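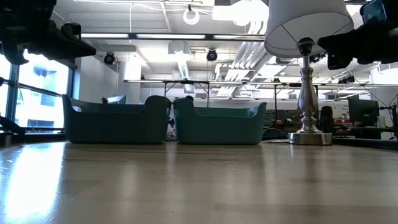

Cable station, Torkwood workshop: the two storage baskets and the table lamp.

Progress report to the Akinola fund, February
Project: Dorkgate loose cable store

1. Work in the period
The cable station at Torkwood is in use. The wooden table holds two teal plastic baskets, side by side, with a table lamp to the right. The baskets have raised end handles and a dipped rim, which suits short lifts to the shelving. Sorting sessions run until 16:00.

2. Sorting method
Cables are first grouped in the baskets, then tested, labelled and moved to the Hovum shelving. Coiling before storage is now standard – bundles left untied took longest to clear in the first sessions. Mixed lots are still accepted at the table and separated at the next session.

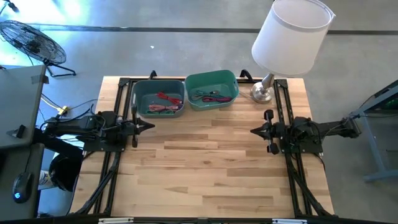
Baskets with cables in them: a red bundle and a pinkish coil at left, a mixed tangle at right.

3. Spending
The grant for the period was £2000. Shelving and labels are paid for; 34 label rolls remain in stock. No further lighting is planned.

4. Outstanding
Small connectors catch when a tangle is pulled apart, so a tray for loose ends will be tried. The written guide is at draft 3 and will go to the Dorkgate office with the next report.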